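Old Town churches in Raren - is the Kołodziej chapel worth the climb?

tadeusz_z
Back from two nights in Raren and I've got mixed feelings about the Kołodziej chapel. It's 74 steps up from the square and when I got there at 11 the door was locked. The board says mornings only, but not which mornings. The outside is lovely though, and the view over the roofs is the best in town. Has anyone been in?

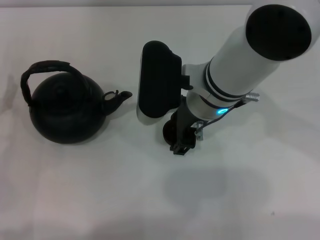 The black kettle, flip-cap on the spout.

efua_n
Yes, in January, and I'd go again tomorrow! You have to ask for the key at the Lasico bakery on the corner (the one with the green door, go before the bread queue builds up). The painted ceiling is worth every step. I lay down on a pew to look at it and got told off.

prudetness
Have to disagree, sorry. The ceiling was redone and the colours are far too bright now. If you've only got one morning, do the parish church by the river instead. It's flat, it's free and the organ man practises before lunch.

efua_n
The river church is freezing and half of it is behind a rope! And they cleaned the chapel ceiling, they didn't repaint it. There's a leaflet inside by Tadeusz Zawadzka that goes through it panel by panel.

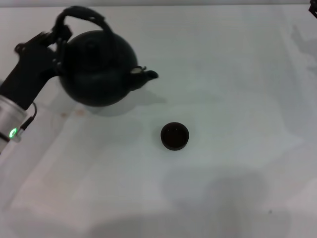 Anyway, the leaflet costs 50 cents and you drop the coins in a tin by the font. Read the page on the bell before you go up, as the ladder is steep and there's no light to read by.

tadeusz_z
Ha, that's me - I wrote it from old photos years ago and had never seen the place open. Didn't know they still sold it. So I ask at the bakery?

prudetness
Well, now I feel rude. I still think the blue is wrong.

efua_n
Bakery, yes. Ask for the chapel key, there are 2 on the hook and the other one is for their cellar.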